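Hosting a Fondue Night: Your Questions

Ever since I wrote up our August fondue party on the deck, my inbox has been full of cheese questions (my favorite kind of mail!). I've pulled the ones that come up most onto this page. I'm a home cook with a small dining room in Pevley and a big appetite, so take it all in that spirit.

Do I need a special pot?

For cheese, you want something heavy and wide that sits over a low flame. Mine is a chipped orange one I got at a yard sale for $9, burner included, and it has never let me down. A small slow cooker on warm works too, though you lose the drama of the flame. For chocolate, a thick cereal bowl over a tea light is plenty.

How many people can share one pot?

Four is lovely, six is a squeeze. Past that, people start standing up and reaching across each other with hot forks, and somebody's sleeve goes in. If you're having eight, borrow a second pot and put one at each end of the table.

How much cheese should I buy?

I go with 400 grams for two hungry people, which is a little under a pound. That's on the generous side, but I have never once been sad about leftover cheese – it goes on toast the next morning with a fried egg and I'm a happy woman.

Which cheeses do you use?

Half Gruyère, half something softer that melts easily, like fontina. Grate it yourself, please! The bagged kind is coated so it won't clump, and that coating can leave the pot a bit grainy. Toss the shreds with a spoonful of cornstarch before they go in.
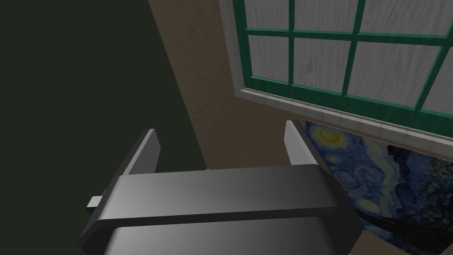
What can I serve for dipping besides bread?

Boiled baby potatoes are the first thing to vanish at my house. After that I'd put out apple slices, steamed broccoli, little pickles and some roasted mushrooms. Cut everything bite-sized before people arrive and keep the potatoes under a dish towel.

My cheese turned into a stringy lump. Can I save it?

Usually, yes. Turn the heat down, add a squeeze of lemon juice and a splash of warm wine, and stir in a zigzag until it loosens up. My friend Malou Brynjólfsdóttir whisks hers so hard the table shakes, and hers comes out smoother than mine, so maybe ignore me on the zigzag.

What should we drink?

The same dry white you put in the pot is the easy answer. I also set out a big pot of black tea, and for the kids (and the drivers) there's sparkling apple juice in the good glasses.

Can I do it without wine?

Sure! Use a light vegetable broth with a good tablespoon of lemon juice. It tastes a bit milder, so I rub the pot with an extra garlic clove.

What time should I ask people over?

I say 6:30 and light the burner at 7. Melt the cheese on the stove while everyone is taking off coats, then carry it to the table. Fondue doesn't like to wait around.

How do I get the pot clean afterward?

Fill it with warm water and a spoonful of baking soda and go to bed. In the morning the crust lifts off with a wooden spatula.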